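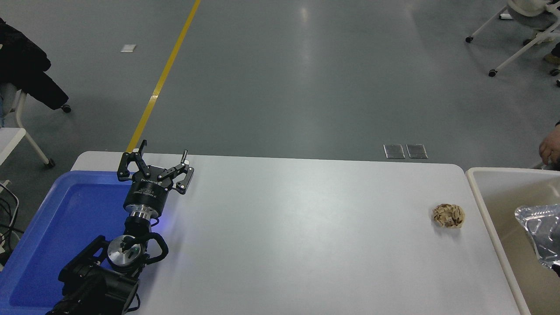 Home | News | Press | Contact

FOR IMMEDIATE RELEASE – 14th September

Lorkov opens second tile showroom in Darkby

Lorkov, the family-run tile and flooring supplier, has opened a second showroom in Darkby. Doors open now, 104 floor and wall tiles on display, 31 of them new this season. Free parking at the back.

The new place replaces the old trade counter, which closed in May. Same phone number, same staff. Trade acounts carry over – no need to sign up again.

Also new: the Stororitz range, a matte porcelain line in 11 colors. Samples are free, limit of 5 per household. Bigger orders can be picked up in store or deliverd anywhere in the county.

"We ran out of room at the first store years ago," the company said. "People kept asking to see a whole floor laid out and we couldn't do it. Now we can."

Opening discounts run through the end of the month. Grout and trim not included.

Press contact: Lorkov front desk, Darkby showroom. Tile photos on request.

Share 5 | Comments 0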